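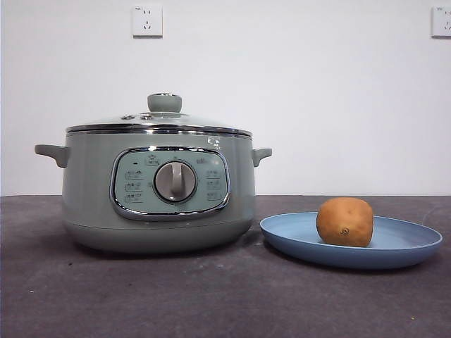
# Could a robot make your tea?

Imagine you are hungry and you ask a robot to cook you one potato. Just one! You could do it yourself with a grown-up nearby, and you would hardly have to think. For a robot it is a very long list of jobs, and some of them are surprisingly tricky.

First it has to find the potato. No two potatoes are the same shape, and they are bumpy and brown and sometimes have little dark marks on them, so the robot can't just learn what one potato looks like and stop there. At the Gradavix workshop in Loltlow, a robot called Akl was shown 2,475 photographs of potatoes before it began to practise picking them up.

Then comes the lid. Take a glass one with a round knob on top, like the lid on a green electric cooker. Glass is hard for robot eyes, as they often look straight through it, or get muddled by the shiny reflections. Your eyes get muddled sometimes too, but your fingers help you out — they feel the knob and know how hard to squeeze. Many robots can't feel very much at all.

After that the potato must go into the pot (gently, please, no throwing), the lid must go back on straight, and the dial must be turned to the right place. Turn it too little and nothing cooks. Turn it too far and you might get soup when you wanted steam!

So can robots do it yet? Well, a bit. In January, Akl tried moving a potato from a plate to a pot 317 times, and managed it on 253 of them, which the people at Gradavix were very pleased about. But when they put it in a different kitchen, over in Jatgate, with a different pot and the sun coming in at the window, it did much worse and had to practise all over again.

You don't need to do that. If you went to your friend's house today, you would find the lid, lift it up and pop the potato in, even if you had never seen that cooker before. Robots are still learning how to be that clever, and for now somebody at your house will probably have to cook the tea.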